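Unstacking nested bowls with two arms: speaker notes
Haris Mengal, Sollusetti group talk, 20 minutes plus questions
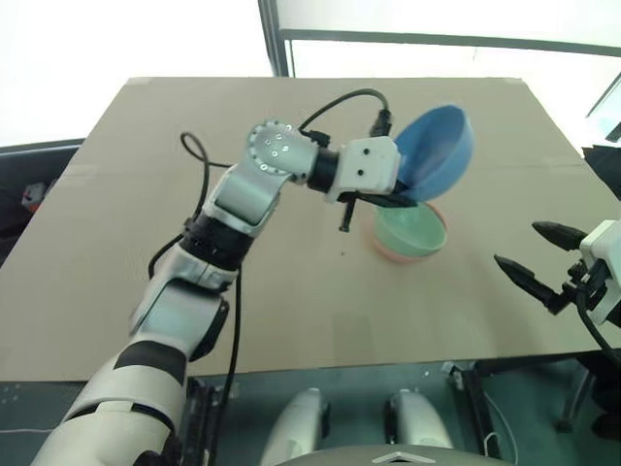 Slide 2. What the task is

Leave the title slide up while people sit down. Blue bowl in the gripper, green and pink still nested on the cardboard.
The job is to take a stack of three plastic bowls apart and set each one down on its own. Say early that the bowls are not glued, weighted or marked in any way. Someone asked that in Vullasville.
Nested bowls are hard for a two-finger gripper. The rims sit close together, and a finger that goes in a little too low takes two bowls.

Slide 3. What we had before

The old policy was trained on full demonstrations, start to finish. It did well on the reach and badly on the grasp. Most of the training time went to moving through open air, and the part that decides the outcome is very short.
Do not spend long on the network here. It is the same one as in the Karimi project and most of the room has seen it.

Slide 4. The change

We kept the same demonstrations, 3197 in total, and changed how they are sampled. Segments near first contact with the rim are drawn more often. Everything else is drawn less often but never dropped.
Contact is found from gripper width and wrist force. No hand labels.
Point at the plot: the weight goes up before contact and comes down slowly after it. The slow side matters. With a sharp cutoff the arm would grip well and then stall with the bowl in the air.

Slide 5. Setup

Two arms, parallel grippers, head camera plus wrist cameras. The table is covered with a sheet of cardboard. It has a fold in it and we left it that way for all runs.
Either arm may take the top bowl. The policy picks.
Training ran on the Rovemex cluster, 17 hours per model.

Slide 6. Results

55 trials per policy, same start positions for both. The old sampling cleared the full stack in 19. Contact-weighted sampling cleared it in 38, so twice as many.
Pause here. Let them read the table.
Then the breakdown. Nearly all of the gain is on the first bowl. The second bowl improves a little. If asked for error bars, they are on backup slide 2.

Slide 7. What still fails

Two bowls lifted together is still the most common failure. After that, the lower bowls slide when the top one is tilted during the lift.
Play the failure clip once, no sound. Don't loop it.
We have no recovery behavior. When the stack tips over, the trial ends and counts as a failure.

Slide 8. Next

Cups, then lids. Same sampling, no new tuning if we can avoid it.
We also want to try it with half the demonstrations. That run was started in April and I have no numbers to show yet, so don't guess at any.

Leave slide 6 up for questions.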